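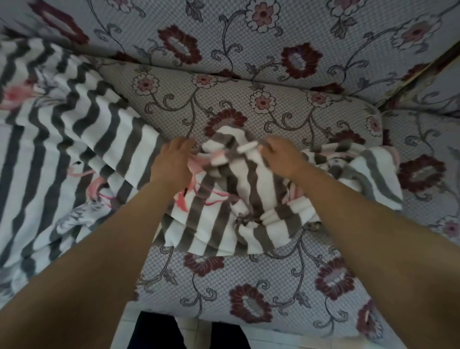
Ayten Keskin asked, on reading the first draft of this card, whether a hand demonstration of handling a blanket can teach a two-finger gripper anything at all, given how much of the work is done by the fingertips. The question is a fair one and the card has been revised to answer it in the section on retargeting.

# Sasent Soft Goods: Demonstration Set

Sasent Soft Goods is a collection of task demonstrations for household textiles. It is maintained by the Kiltness laboratory and is intended for research on imitation learning with deformable objects. The set has two parts: demonstrations given directly by a person's hands, recorded from head height, and demonstrations given by remote control of the Dollada two-arm platform.

## Contents

| Part | Method | Episodes |
|---|---|---|
| A | Bare hands, head-level view | 200 |
| B | Remote control, Dollada platform | 39 |

Part A covers blankets, throws, and towels on sofas, beds, and chairs. Sofas with patterned upholstery and blankets with printed motifs are included on purpose. Earlier work at Kiltness relied on plain cloth against plain backgrounds, and policies trained on it lost the edge of the cloth as soon as a print appeared on either surface.

Part B repeats a subset of the Part A tasks. Operators worked from the robot's head view only and did not look at the workspace directly.

## Task definitions

- `gather`: take hold of a loose textile with both hands and bunch it.
- `spread`: open a bunched textile over a seat or bed.
- `fold_half`: bring two opposite edges together.
- `locate_edge`: find a free edge or corner and hold it.

An episode may contain more than one task. Boundaries are marked in `segments.csv`, with a start frame, an end frame, and a task label for each row.

## Recording procedure

Demonstrators receive a one-page task sheet and a short practice period. They are asked to work at their normal pace and to keep both hands within view. No gloves or markers are worn. An episode ends when the demonstrator lowers both hands to their sides.

Video is stored at 30 frames per second. Part B also includes joint positions and gripper opening for both arms, recorded at the same rate and aligned to the video by frame number.

## Retargeting

Hand poses in Part A are estimated from the video and reduced to a wrist position, a wrist rotation, and a single grip value. This discards a good deal. A person can press into a fold with several fingers of one hand while pinching a gathered section with the other, and the grip value treats the two as nearly the same action.

For this reason, Part A should not be replayed on a gripper as it stands. In our own trials it was useful for learning where to approach a textile and in what order the hands should move. Contact itself was learned from Part B. Users who have a multi-finger hand available may wish to work from the full hand poses, supplied in `hands_raw/`.

## Known limitations

1. Fast hand motion causes blur at the fingertips. Pose estimates in those frames carry a low confidence score and have been left in the files.
2. Forearms often cover a large part of the near workspace.
3. When a bunched textile lies against another with the same pattern, the boundary between the two is ambiguous. Annotators were told to label such areas `uncertain`.
4. Left-handed demonstrators are underrepresented in both parts.
5. In 7 episodes of Part B the gripper opening was not logged. These are listed in `missing_gripper.txt`.

## Consent and privacy

All demonstrators gave written consent to release of the recordings. Audio was not recorded. Faces, mail, and screens were masked before release. A demonstrator may withdraw at any time, in which case the affected episodes are removed from the next version.

## Access and use

The set is available for noncommercial research on signed request. Redistribution of the video is not permitted. Trained models may be shared, provided that this card is cited under the name Sasent Soft Goods.

## Changes

- August: Part B extended. The Sönmez split replaces the earlier random split and holds out whole rooms for testing. Results from the two splits should not be compared.
- August: retargeting section rewritten.
- July: `uncertain` label added and Part A annotated again in full.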